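Section 3. Fitting the cloth cover

Read this section through once before you start. Most people don't, and then they ring us.

1. Clear the shelf. Anything small can go on a ledge nearby, provided you remember it is there.

2. Shake the cover out and find the hem with the Fundura label. It goes at the bottom. The label is not decorative, whatever your guests say.

3. Clip the top edge at all six points, working from the middle outwards. Starting at a corner is quicker and has to be done twice.

4. Let the cloth hang for about two hours. Fold lines will soften. They will not vanish, and ironing on the rail is how the Trotow showroom lost a good cover. 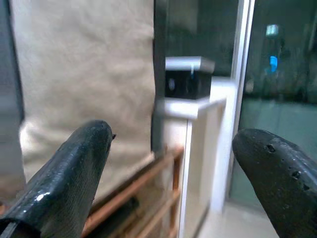

Fig. 4. Beige cloth with soft folds; slatted rack in front of the white panel.

Note: a slatted rack may stand close by, but keep it clear of the hem. Cloth caught between slats can be freed with patience or scissors, and only the first is covered by the guarantee.

CAUTION: Do not hang coats from the clips. They hold the cover and have no further ambitions.

Spare clips are sold in packs of three. Ask for Essam Kamel at the Hirken counter.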